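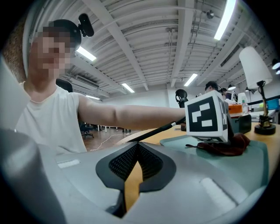
Arm outstretched, with the marker cube.

Home News Teams Calendar Support Contact

Filed under: Club Business / Meeting Minutes

Dravico Fencing Club
Minutes of the August general meeting

Present: Baltasar Sotomayor (chair), Marcelino Valcárcel, Hugo Vidal, Nazar Pylypenko (minutes), and parents of the junior and cadet groups.
Apologies: Anil Nambiar, who sent written notes on item 4.

The meeting opened at 7:05 p.m.

1. Minutes of the last meeting
Accepted with one change. The item on locker keys should say that the deposit is returned when the key comes back, not at the end of the season. Hugo will correct the posted copy.

2. Scoring equipment
Marcelino reported that two of the four reels on the back strips are failing and that the older scoring box drops the left-hand signal. He has swapped cables and tried the box on a different strip with the same result. Werker has quoted $830 for two new reels and a reconditioned box. The quote includes shipping and is good until the end of September.

Nazar asked if the old box could be repaired. Marcelino said the local shop would look at it but would not give a price without opening it. Agreed to keep it for warm-up bouts and buy the replacement.

Motion to accept the Werker quote, with the order to go in once the raffle money is banked. Moved by Hugo, seconded by Marcelino. Passed.

3. Fall raffle
Hugo has the permit form and will file it this week. Tickets will be printed by Pešek, who did last year's posters. There was a question about numbering, as last year's stubs were hard to match to the tickets. Hugo will ask for the number to be printed on both halves.

Each fencing family will be given a book to sell. A parent asked if selling was required. Baltasar said no, and unsold books should be returned by the last practice before the drawing. Families who would like to help in some other way can sign up for the bake table or for setup.

Prizes confirmed so far: a weekend stay for two at the Otell, a junior starter kit, and a block of private lessons from Marcelino. Two restaurant vouchers have been promised but not received. Nazar will follow up.

4. Fence-a-thon
Anil's notes were read out. He suggests a target of 60 touches per fencer for the younger group and 100 for everyone else, with sponsors pledging by the touch or giving a flat amount. He also asks that pledge sheets go home earlier than last year, when several families got theirs two days before the event.

Discussion followed about whether the same target should apply to épée, since those bouts tend to go slower. Marcelino preferred to keep one target and let fencers rotate more often. Agreed.

Last year's event brought in over $200 from flat donations at the door alone. Baltasar would like a proper donation table this time, with a card reader and receipts. Donations will go first to travel help for fencers who could not otherwise make the regional meets, then to masks and jackets for the loaner rack. This wording is to appear on the pledge sheet.

Start time will be 9:30 a.m. Doors open at 8:45 for setup. The gym has to be clear by 2 p.m. – there is a volleyball game after us.

5. Travel to regional meets
Nazar has asked the Otell for a group rate and is waiting to hear. Parents driving other families' children need to turn in the driver form again this year, even if they filled one out before. Forms are on the desk by the equipment room.

A parent asked if coaches' rooms are covered by the travel money. Baltasar said they are paid out of club dues and always have been.

6. Loaner gear
Three junior jackets came back with broken zippers. Hugo's sister-in-law has offered to replace them if the club buys the zippers. Accepted with thanks. Two left-handed gloves are still missing from the rack – please check bags at home.

7. Other business
The side door is sticking again and should be pulled firmly shut at the end of practice. Marcelino will report it to the building office.

A parent asked about starting a beginner class for adults. There was interest, but no strip time is free before winter. Put on the agenda for the next meeting.

Actions
Hugo – correct posted minutes, file raffle permit, speak to Pešek about stubs, buy zippers.
Marcelino – place Werker order when funds are in, report side door.
Nazar – restaurant vouchers, Otell group rate.
Anil – draft of pledge sheet.
Baltasar – card reader for the donation table.

The meeting closed at 8:40 p.m.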